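Small Kitchen, Few Things: A Gallery

Posted in Kitchens | 164 shares | 15 comments

I have been suspicious of the "capsule kitchen" for as long as I have been hearing about it. The pitch goes like this. You give away most of what you own, you keep a handful of pale, rounded objects that look good together, and from then on you cook better and clean less. I have read that promise in catalogs from Takham and on the back of a Zukum tea towel, and I have never met a cook who could back it up with a month of dinners.

So when I got the chance to look at a pared-down tabletop set, I went in with low expectations and a list of questions. Would I make soup with this? Could two people eat breakfast from it without waiting on each other? Where does the wet spoon go? Those seem to me like fair things to ask of any kitchen, large or small, and the capsule people rarely get around to them.

A word on where I'm coming from. My own kitchen is 800 miles from the nearest Maluleke showroom and has a drawer that won't close. I own three colanders. I use one of them. I can see the case for owning less, and I have made it to myself every spring while standing in front of that drawer. What I don't accept is that owning less has to mean buying a new matching everything first, and that is how it usually goes. The old bowls were fine. They were just the wrong beige.

The set leans on countertop electrics, which I understand in a rental or a studio apartment. An electric pot frees you from the stove – if you have an outlet near the spot where you want to cook, and plenty of older apartments do not. I'd want to know how long it takes to bring water to a boil, and how the inside cleans up after rice has stuck to it. Product pages will tell you the color names before they tell you either of those things. I also like a lid I can see through, and I will give the set that point without a fight. Half the trouble I have had with rice came from lifting the lid to check on it.

Toasters I have less patience with. Two slots is the honest minimum for a household of 2, and I would sooner have a plain one that browns evenly than a pretty one with a mode for bagels. The trouble with a white toaster is crumbs and fingerprints. Zokska sold me a white kettle in July and by the end of the summer I was wiping it down more often than I was filling it. Maybe a toaster is kinder. I doubt it. And a cord is a cord, however nice the thing on the end of it looks, and it has to cross the table or the counter to get to the wall.

Then there are the trays. Every capsule kitchen has trays. I used to think they were there for photographs, and I still think that about most of them, but I will admit a tray with a lip on it does earn its keep under a dripping bowl or a cut tomato. It also gives you one thing to carry to the sink when you would otherwise make several trips. My complaint is about size. A tray takes up table whether there is food on it or not, and on a small table that is space I would want for a cutting board.

Would I live with this set? For a weekend, sure. For a winter, I would want a real knife, a bigger bowl, and somewhere to put the toaster when nobody is eating toast. I'd keep the pot. I am not convinced about the rest, and I would like to hear from anyone who has cooked this way for longer than nearly everyone who recommends it.

The pictures are below. Click either one to see it larger.
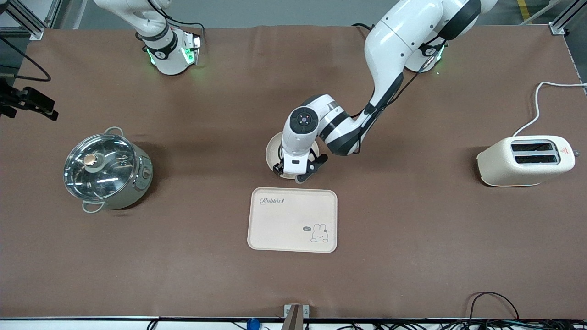
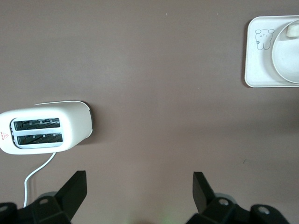

Top: the electric pot under its glass lid, with a round beige bowl and the cream tray. Bottom: the white toaster from overhead, two slots and a thin white cord – with a tray taking up the corner, as trays do.

15 comments | Share this gallery

Contact | Copyright, all rights reserved | Back to top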